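Flerlow Robotics Club – Arm Station Guide
Section 4: Soft Bag Task

Read Section 3 before you start. The arm must already be homed and the stop button tested.
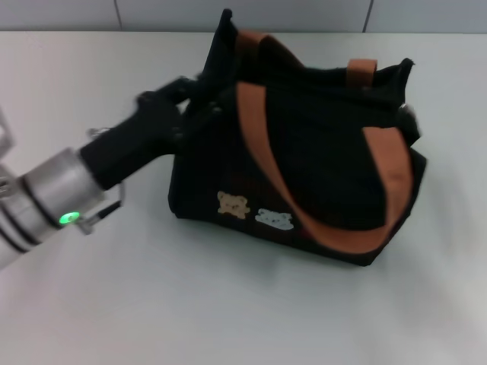

Soft items are harder to grip than the blocks used in Section 3. A bag changes shape when it is touched, so a saved position that worked on one run may miss on the next. Plan on nearly 12 practice runs before you record anything for the Fadarard challenge.

Setting up

1. Clear the table and wipe it down.
2. Stand the bag upright within reach of the arm, with the opening at the top. Leave the straps hanging wherever they fall.
3. Turn on the controller and wait for the status light to turn green.
4. Open the Brenen panel on the station laptop and load the profile named Soft Bag.
5. Set the grip force to 47. Do not use the block setting, which is 72.

Note: The profile resets the grip force each time it is loaded. Check the number again if you switch profiles between runs.

Running the task

6. One student drives and one student stays at the stop button. Trade places after every 4 runs.
7. Bring the gripper over the top edge of the bag at low speed.
8. Lower it until the fingers are on both sides of the fabric, then close.
9. Wait for the Holding message before you move the arm again.
10. Pull the rim gently to open the bag. If the whole bag slides, stop, open the gripper and go back to step 7.
11. Release the fabric and return the arm to the rest position.

Caution: Keep hands off the table while the arm is powered. If the bag falls over, press stop first and then stand it up.

Caution: Do not grip a strap. It can wind around the fingers when the wrist turns. If a strap gets caught, press stop and follow the release steps in Section 6.

Logging a run

Write down the run number, the grip force and the result in the Mägi binder. Use "held", "slipped" or "missed" – no other words, or the club spreadsheet will not sort them. Slipped runs count toward your practice total.

If three runs in a row are marked "missed", home the arm again before changing any settings. The steps for homing are in Section 3.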